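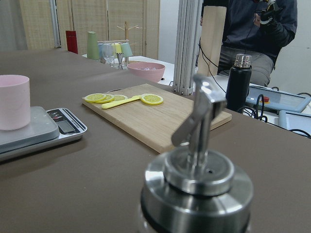

p. 23

2025-04-01

Read the Indus preprint again on the train, the one with soil moisture probes sewn into gardeners' kneepads. I still don't buy it. The authors say people kneeling in their own flower beds can fill the gaps between the fixed stations at Testton. Maybe. But a kneepad only goes where somebody wants to weed, and people weed after rain.

They report 3000 readings, which sounds like plenty until you get to the table and see that they come from three gardens. The Peltska logger was checked against a lab probe in one kind of soil, a sandy one. My plot is clay. I'd like to see it try.

Siriwardena wants us to sign up for the April trial all the same. I wrote back asking how long a person has to kneel before the number settles, and got a link to the abstract. The abstract doesn't say. Page 3 has a curve that is still climbing where the plot stops.

Will ask for the raw files tomorrow. If they send them I'll go through the clay question first.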